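Talks > Community Evenings > Speaker Notes > Learning to Bake Bread in a Rental Kitchen

Print this page | E-mail this to a friend

Okay, hi everybody! Say hi, wait for the back rows to settle, drink some water. Thank Rezaul Marikar for the intro (he's going to say something about the rye loaf, let him have it).

Start with the oven. When I moved to Biltport my apartment came with an oven that had one working setting, and that setting was very hot. I'd never baked anything that didn't come out of a box. So my first loaf was black on the outside and pudding in the middle, and I ate most of it anyway with a lot of butter. Pause here, people usually want to share their own brick story.

Then the starter. I kept mine in an old pickle jar on top of the fridge and I named it Momer, and yes, I talked to it. Feed it flour and water, same weight of each, once a day. If you forget a day, feed it the next day and move on. I went 17 days with mine in the back of the fridge one August and it still came back after 3 feedings, so please don't throw yours out over a long weekend!

Ask: who has a starter at home right now? Hands up.

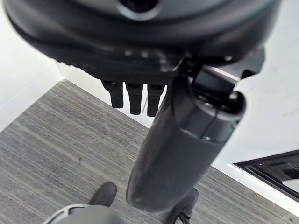
Next bit is kneading, and I want to slow down for this because I always rush it. I don't knead much anymore. I mix, I walk away for half an hour, I come back and fold the dough over itself four times, and then I do that again until it feels stretchy. Wet hands, not floury ones. My neighbor swears by a full ten minutes of pounding and her bread is great too, so do what your shoulders like.

Salt! I forgot it once for a potluck. Mention the faces.

Proofing. Stop watching the clock and poke the dough. If the dent springs right back, wait longer. If it fills in slowly, bake it. My kitchen in winter is so cold that I put the bowl in the oven with only the light on, and I stuck a note on the door after the time I preheated it with the bowl still inside (plastic bowl, terrible smell, opened every window).

Pass the two sample loaves around now, end pieces first. Then questions, and remind folks the recipe sheet is by the door.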